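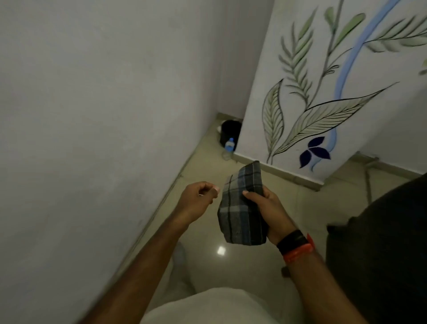
Page last changed: 17/09/2024

From: Parvaneh Kordestani
To: Stilier builders list
Subject: Re: cloth folder, what are you all using for test pieces?

On the list, Addo wrote:
> I'm stuck on the gripper for my folding arm. It does fine on
> felt squares but the minute I give it a real shirt it grabs two
> layers, or none. Are you training on real laundry or on cut
> squares? And do you bother recording hands first?

Hi Addo, and hi everybody,

Real laundry, all the way! I gave up on felt in November after the arm got very good at felt and at nothing else. Plaid is my favorite now. The stripes crossing give the vision code something to hang on to, and when a fold goes crooked I can see it from across the room (so can the software, on a good day). The checked one in the picture is folded down to a bundle I can hold upright in one hand.

And yes, I record hands first. I did 76 clips before I let the arm near anything, all from head height looking down, and I threw out 11 where my own sleeve got in the way. What I learned from watching them back is how much I do with just the thumb and fingertips. I pinch, I rub a little to split the layers, and only then do I lift. My old gripper closed flat like a pair of salad tongs, so of course it took two layers every time.

So I put a strip of soft silicone on one finger only and had it slide about 8 mm sideways before closing. Single-layer grabs went from hopeless to pretty decent on cotton. Fleece is still awful, don't ask.

One warning: shiny floor tile is a pain. I get little light reflections in the lower part of the picture and my edge finder loves them. I mask them out for now, but a matte mat would be smarter.

The arm itself is still the Bridavora kit with the Jistimus driver board. If you have the older board, keep the wrist speed under 27 percent or it drops steps.

What silicone did you end up with, Addo? Mine is already peeling at one corner.

Parvaneh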